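Opinión: toalla de microfibra Rimura, tras un verano entero de uso

Compartir (30) · Comentarios (2)

Llevaba años diciendo que las toallas de microfibra me daban grima, esa sensación de que se te enganchan en la piel seca de los dedos, y mira por dónde llevo desde junio con una Rimura gris en la mochila y ya no salgo sin ella. La compré porque la de algodón ocupaba media bolsa de la piscina y volvía a casa pesando como un gato mojado. Pagué 10 euros con el descuento de la tienda (sin él sube un poco, tampoco mucho).

El modelo es el de 260 gramos por metro cuadrado. Hay otro más fino, que también probé porque me lo dejó mi cuñada, y ese no os lo recomiendo salvo que vayáis de travesía contando cada gramo: seca, sí, pero tienes que escurrirlo a mitad de faena y es un poco triste. El de 260 ya tiene cuerpo de toalla de verdad, te envuelves en él y no parece que te estés secando con la gamuza de las gafas. 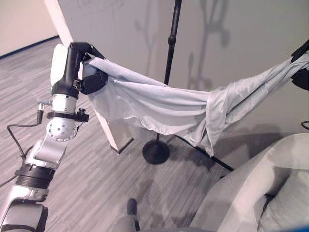

El color que elegí es el gris claro, y dudé bastante, porque el azul marino disimula mejor las manchas de crema. Al final me alegro, queda discreto y pega con todo. Lo que sí os aviso es que la tela tiene mucha caída: en cuanto la coges por dos puntas se comba por el centro y se llena de pliegues, y el borde de abajo se queda ondulado en vez de recto, así que para doblarla bien lo mejor es estirarla encima de la cama y pasarle la mano. Yo al principio la doblaba en el aire, como las sábanas, y me salía un churro que luego no entraba en la funda. ¡Y la funda es justita, eh!

De absorción, muy contenta. Con el pelo largo necesito dos pasadas y listo. Tendida en el balcón por la noche, por la mañana ya está para guardar, incluso en septiembre, que aquí refresca. La lavo a 30 grados, sin suavizante (el suavizante se carga la microfibra, yo lo aprendí estropeando la primera que tuve, una Divix que acabó de trapo para el coche) y de momento ni bolitas ni hilos sueltos.

Pegas, unas cuantas. Coge todas las pelusas que encuentra, sobre todo si la metes en la lavadora con calcetines negros, que es justo lo que hice yo. La trabilla para colgarla es de una goma muy finita y no le doy mucha vida. Y el olor de nueva tarda en irse, le hicieron falta tres lavados.

¿La volvería a comprar? Sí, y de hecho he pedido la pequeña para el gimnasio, que me llega en diciembre con la reposición. Si alguien tiene la de Turnen que me cuente, que la vi en una tienda y al tacto parecía más suave, pero costaba el doble y no me atreví.

2 comentarios

Carter Zacharias: Yo tengo la Turnen y es más suave, pero seca peor. Para playa prefiero la tuya.

Hafþór Kragh: ¿La trabilla se puede coser? A mí se me soltó a la segunda semana.

También te puede interesar
- Bolsa estanca Gape: la he metido en el mar y esto ha pasado
- Cómo quitar las pelusas de la microfibra
- Chanclas de piscina que no resbalan

Contacto · Aviso legal · Todos los derechos reservados · Volver arriba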